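Against the Feature Wall

There are three patterns in my dining nook, and I chose all of them, which means I can't sue.

The first is the tabletop, printed to look like marble. The second and third are wallpapers I bought on a Wednesday evening, after dinner, from a website that let me drag little squares of them around a drawing of a room that was much bigger than mine. In the drawing they got along. They were playful. The drawing had a fiddle-leaf fig and a dog in it, and I suppose I thought those would come in the tube.

I should say that I used to be a plain-walls person. I spent years in apartments painted the color of the inside of a envelope, and I complained the whole time, and when I finally had walls I could do something to, I did everything to them at once. People who have been on a diet will recognize the feeling. The paper came from a company called Nunedex, whose catalog lists 2,273 designs and has no section for people who should be stopped. I ordered samples of three, lived with them taped up for an afternoon, and decided I was a person of bold taste. The tape took some of the old paint off, so by then I was committed.

My complaint is with the idea of a surface. Somewhere in the last several years we all agreed that a surface has to be doing something. A wall can't hold up the ceiling and leave it there. A counter has to have veins. I walked through a furniture showroom in October and couldn't find a table that was simply the color of a table. Every one of them was pretending to be a slice of mountain. The salesman told me the Eberhard was "a quiet marble," and I nodded, as if the others had been yelling, and then I looked around and they sort of had.

And I like marble! Fake marble too. I have no patience with the people who rap a knuckle on your countertop and give you a sad smile. Real marble stains if you think about lemons near it. A pattern that can take a coffee ring and a hot argument over bills has earned its place in the house, whatever it's made of. The gray veins are soft, they run on the diagonal, and for the first month I found them restful. Then the wallpaper went up.

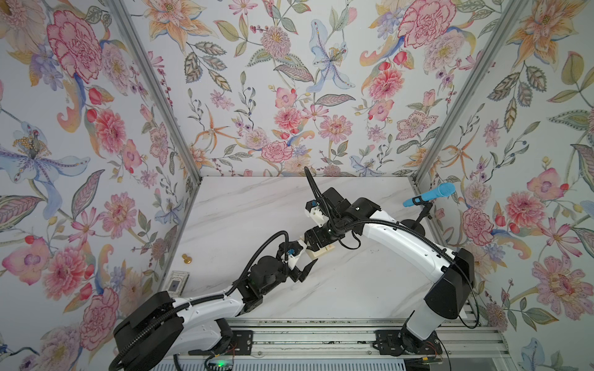
Issue 3

Put a pale tabletop with veins in it inside three papered walls and you have built a box for looking at. It may be a handsome box. What it won't do is let you find your keys. A cream-colored wooden object on white marble pattern is nearly camouflage, and the same goes for an envelope, an eggshell or an aspirin. I've lost all of those on mine. I once spent a good part of a morning looking for a white saucer that was under my left hand.

The corners are where the trouble shows. Anyone can hang paper in the middle of a wall. At the corner, one sheet has to meet another and say something to it, and in my house they don't speak. My first attempt left a gap you could mail a letter through. My second overlapped, and a leaf on one side grew out of the ear of a bird on the other. (Do birds have ears? This one does now.) I've come around to metal trim in the corners, the silver-gray aluminum kind, which I used to think belonged in dentists' offices. It's a strip of nothing, straight up and down, and my eye goes to it the way you go and stand on a porch during a party.

The experts have an answer for all this. The magazine Isen ran a long piece on "layering pattern with confidence," and its advice was to vary the scale: one large, one medium, one small. I've tried it. Now I have a large headache in one chair and a small one in the other. Confidence is a fine thing, but I notice the rooms in the photographs never have mail in them, or a bottle of vitamins, or the bag the bread came in. All that stuff is a pattern too. It's the one we really live with, and it goes with nothing.

So my proposal is modest. Every room gets one loud surface. You can pick which. If you want the table, have the table, and let the walls be dull as oatmeal. If you want the walls, eat your dinner off something brown. A rule like this would have saved me 100 dollars in paste alone, and one friendship that was already weak in the knees when I asked for help holding the ladder.

I won't be taking mine down, of course. The paper cost what it cost, and the Kemunex paste I used is advertised as permanent, a word I read at the time as a compliment. Guests come in and say "Oh, wow," and I've learned not to ask them for the rest of it. They sit down and put their glasses on the table, and then they look at the ceiling, which is white. I've had some thoughts about the ceiling.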